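4.2 Comparison of the two grippers

Both grippers were tested on the same arms and with the same controller gains. The Pakus gripper has long fingers with padded tips. The Groen gripper is shorter and closes faster, but it needs more clearance on each side of the object. Each one was given 100 attempts per task at the Jadarholm site, with the start pose of the arms varied between attempts. Head camera video was recorded throughout and used later to label failures.

The tasks were set up next to a yellow shelving unit, with cardboard boxes as the main objects. The walls of the tray matter for the results, as they limit how low the wrist can go before it makes contact.

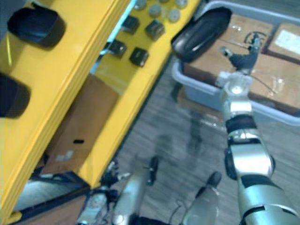
Figure 3. Head camera view during a trial. The right arm is at the near wall of the tray; the left hand, at the bottom, is blurred by motion.

With the Groen gripper, 68 attempts at the tray task succeeded. Most of the failures were contacts between the gripper body and the wall – the fingers themselves rarely slipped. The Pakus gripper did better here, but was slower to close and more often stopped short on thin objects.

Motion blur was a problem for labeling. When a hand moved fast near the camera, the fingertips could not be located well, and we left those images out of the contact analysis. Roughly 500 images were dropped for this reason. The wrist cameras described in Section 3 were less affected.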